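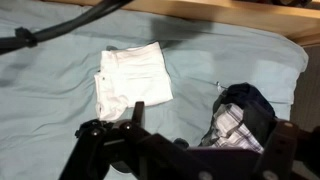
Tukwood opens its doors to anyone who can still remember the songs

If you have a child under ten, you already know about Tukwood. You know the badger's name, the badger's mother's name, and all four verses of the song about the puddle. For everybody else: it's an animated film about a damp forest, it came out last year, and it has now been turned into a place you can pay to walk around in.

The place in question is the old ice rink at Londness, which closed as a rink in July and reopens next month as Tukwood: The Walk. Inside are 934 trees, none of them real, and a stream that runs uphill for reasons explained in the film. Visitors follow a path past the badger's house, the toadstool post office and the bit with the owl, which made my nephew leave the cinema and may yet make him leave Londness.

Sikora, the firm behind the build, says the full walk takes an hour. Families who stop at every one of the singing logs should allow longer, and possibly bring something for the head.
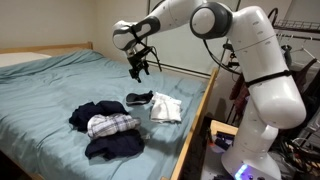 Do you need to book?
Tickets are sold online only, in timed slots, and each slot is limited to 200 people. The first goes in at 10am and the last at 4pm. Turn up without a ticket and you can visit the gift shop, which has thoughtfully been given its own entrance.

The man in charge of all this is Zhuoran Zou, who designed the walk and has by his own count seen the film 100 times. "I started to side with the fox at the halfway point," he told us. "The fox has a case." He has slipped a small fox den in behind the waterfall -- it isn't on the map, and there's no prize for finding it. 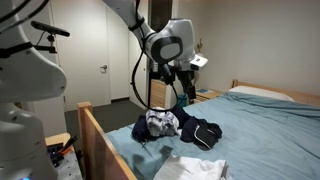
He also fought hard for the rain. Every twenty minutes a fine drizzle falls on the middle section, just as it does in the film, and ponchos can be bought at the door by those who didn't think a trip to an indoor forest called for a coat. Those who would like to stay out of it can take the side path through the mole tunnels, though taller dads will want to mind their heads.

Food comes from Iltura, the café next door, whose acorn buns contain no acorns. There are 758 parking spaces, shared with the cinema, where the film is still showing twice a day. A sequel is being written. There will be more puddles.

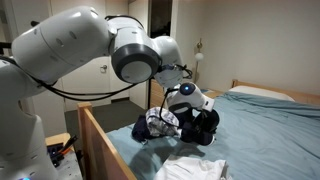 Days Out Desk | Family & Film

Slots for the opening month are on sale now, and under-twos go free. Pushchairs are fine everywhere except the tunnels. The quiet session, with the logs switched off, runs from 9am on the first morning of each month, and adults without children are welcome at it -- we suspect there will be a queue.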